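Shared-workspace rules for two-arm cells have lagged behind the hardware. The Flinwood guideline, now in its second draft, treats the overlap between arms as a zone that only one gripper may enter at a time, unless both hold the same item.

Cable routing gets its own clause. Slack must be checked at full reach, and clips inspected every 1000 cycles.
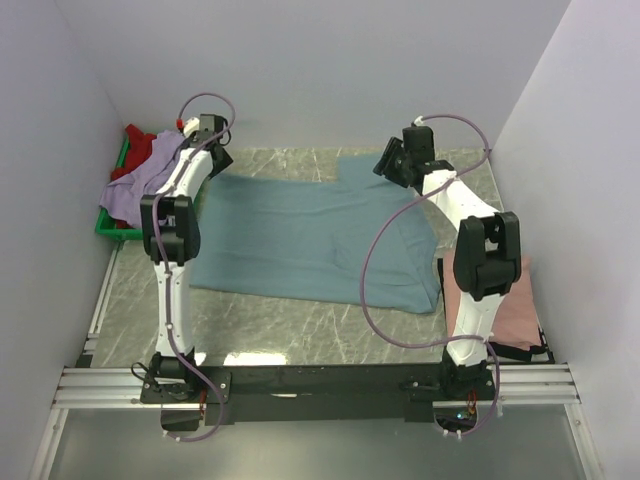

Two arms on a common mounting bar, with a teal garment spread between them.

Gudrun Schmieder, who edited the draft, wants speed capped at 10 percent during setup. Jae-hoon Cha would allow 20 if the enclosure is closed. The clause remains open for comment until October.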